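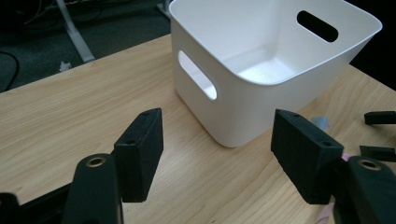
Kumudini Biswas had the last review copy of Oseo in Vurnbridge, and she had 11 hours left to finish it.

The game was slow. You rowed a boat between islands and talked to lighthouse keepers, and every keeper asked for the same thing in a different colour. She had done 59 of them. There were 60.

Her editor at Petix rang at two in the morning.

"Score?"

"I haven't finished."

"Kudo have theirs up already. They gave it a nine."

"Did they finish?"

He didn't answer that. He told her to have 800 words in by breakfast and hung up.

She made toast and went back to the desk.
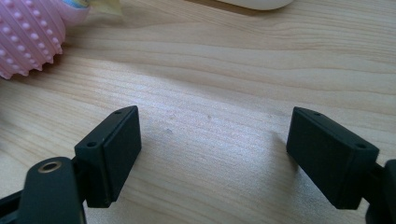
The desk.

The last island had no lighthouse. She rowed around it twice, then pulled the boat up on the sand and walked inland. A keeper was sitting on a rock with his back to her. She pressed the button to talk.

"You took your time," he said.

"What do you want?" was the only reply on offer, so she chose it.

"Nothing. Sit down if you like."

She sat. The controls stopped working. The sky went from black to grey to a weak sort of yellow, and so did her window. It took most of an hour. No trophy came up.

At seven she opened the document and typed a six. She looked at it for a while, deleted it, and wrote the first paragraph without a number.

Then she rang her editor and told him it would be late.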